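About Us
Who we are

Ovescombe is a small robot teaching shop. We show robots how to do things with hands, the slow way, over and over, until there's enough for a model to learn from. Customers send us the task, we send back the demonstrations. That's the whole business, pretty much.

Started in January with two arms and a borrowed bench. Before that Hedvika Mikuš was fixing packaging lines and Štěpánka Brabec was teaching shop class. Both tired of writing waypoints for jobs that never come out the same twice. Forks don't land where you want them. Neither do socks.

What we do

Two kinds of teaching here.

By hand: operator takes hold of the arm and walks it through the job. Good for wiping, pouring, pushing drawers shut, anything where you want to feel the contact. Tiring on the shoulders. Short shifts.

Remote: operator sits at the desk with a leader arm and the other arm copies. Better for picking up small things. Takes a new person a while to quit fighting the lag, then one day they stop noticing it. Wrist camera view on the left screen, joint data on the right. Most of our tabletop work is done like this.

Kitchen and dining items are the biggest chunk right now. Spoons, chopsticks, cups, lids, tubs. Shiny stuff especially, becuase shiny stuff is hard. A polished spoon looks different every time the arm moves, and a thin one lying flat on a table is a pain to get under. We like those jobs. Laundry and cable work too, ask us.

How a job goes

You tell us the task in plain words. "Put the utensils in the tub." Fine, that's enough to start.

We write it up as a one page task sheet and send it back. What counts as done, what counts as a drop, what the operator should do when something rolls.

We record a first batch and you look at it. Please do look at it. Changing the grip style after the first batch is cheap, changing it at the end isn't.

Then the full run. The longest so far was the Nulten order, 2082 episodes, all cutlery and all remote. Shortest was 26, a test for a student team.

Items get shuffled between episodes. Not neatly. If every spoon starts out facing the same way the robot learns that and nothing else, we found that out on our own dime.

Bad takes: we keep them and tag them. A fumbled grasp with a good recovery is worth having. A fumbled grasp where the operator gave up and sneezed, we throw out.

The recording software

We call it Sirkadeo. Wrote it ourselves, it's ugly, it works. Foot pedal starts and stops an episode so hands stay on the controls. Camera and joint positions saved together with one clock. You get the raw files plus the tags. It isn't for sale but customers can see the format notes before they order.

The people

Hedvika runs the benches and repairs whatever broke. Ask her about grippers, plan on a long answer.

Štěpánka trains the operators and writes the task sheets. New hires spend their first week on by-hand teaching only, no remote. Her rule. She says you steer better once you've felt how heavy the arm is.

Operators work in pairs and swap out. One drives, one resets the table and tags. We're hiring, no robot background needed. Patience helps, so does having played too many video games.

Where to find us

Vörös Building, 1895 entrance, up the ramp. Bell is broken, knock loud. Visits are ok if you email first, we'll let you try the leader arm if theres a bench free.

Page updated 28 July 2024
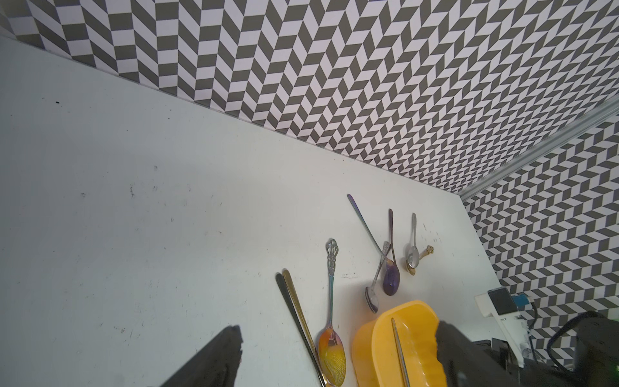

Cutlery task, wrist camera view. Chopstick in the yellow tub, spoons still on the table.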